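# Skeline two-arm sorting bench: my gallery so far

*October 15, 2021*

Hi all! A bunch of you asked for more pictures after my first write-up of the Skeline bench kit, so this page is the picture one (fewer words, I promise, though you know me). For anybody just landing here: Skeline sells a two-arm tabletop setup aimed at small shops that sort, kit and bag little parts all day long. I've been reviewing it for Dutthorpe, where we pack spares orders, and I've got it on loan until January.

I'm not an engineer. I ran the packing side for years and I care about boring stuff like how long setup takes and whether I can reach the bins without bumping my head. Gearóid Sheehan handles the software end for me and puts up with my questions, and Vija Raudsepp at Skeline has answered every email I've sent, even the cranky ones.

Click through at your own pace, and leave questions at the bottom!

## The whole bench

Two arms, one on each side, both reaching in over the same tabletop. I was worried they'd be clumsy about sharing the middle, and the software is pretty strict about that: if one arm has claimed a patch, the other one waits. You can loosen the setting, but I'd leave it alone for your first week. The bins go along the far edge, and they're plain little plastic ones, so if you crack one you can swap in whatever you've got (I love this, the last system we tried wanted its own special trays and they cost a fortune).

The aluminum frame is my favorite part of the kit. You can bolt brackets onto the rail wherever you like, and moving one takes a hex key and a cup of coffee. Do plan where your cables are going before you start, though. I didn't, and I've been meaning to redo mine ever since. 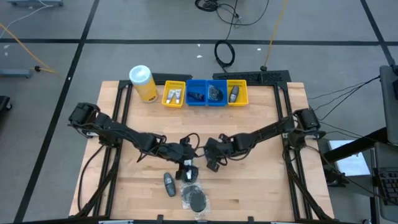

## Up close with the baskets

The view from down at the gripper is the one I keep open on my second monitor. Yellow, blue, blue, yellow is the order I settled on, and Gearóid set up the software so each basket has its own name. If I shuffle them I have to go in and rename everything, which is a pain, and I've told Vija so!

Plastic bags are the thing I'd quiz any seller about. They crinkle, they shine, they slump over the side of a basket, and a gripper has to find some bit of them worth pinching. My test list has 57 different items on it and the clear bags are where I spend most of my time. Hard things like bottles and tubs are a much easier day. Aisling Ó Súilleabháin, who buys for our other site, asked me whether she should wait for the next version. If she's mostly bagging, I'd say ask for a trial first. If it's mostly boxes and tubes, go for it.

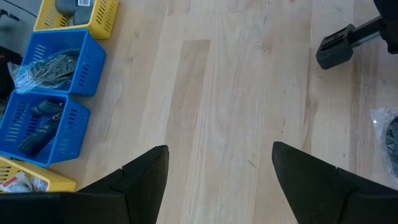

*Skeline bench, gripper view: four baskets down the left, with a bagged item in the upper blue one.*

## Bits people keep asking me

**How many picks have you done?** My log says 2068, counting the ones I stopped myself because I got nervous (mostly in the first few days).

**Is it loud?** Quieter than our tape machine. I can take a phone call beside it.

**How long did setup take?** Two afternoons, and one of those was me being stubborn about the manual. Read the manual.

**Would you buy it?** I'm leaning yes, with the bag gripping as my one big "hmm." Fionnuala Keogh is looking at the Zallow kit over the same months and we're going to swap notes, so I'll hold my final score until I've read hers.

Next batch of pictures goes up once I've tried the softer fingertips. Vija says they're in the mail.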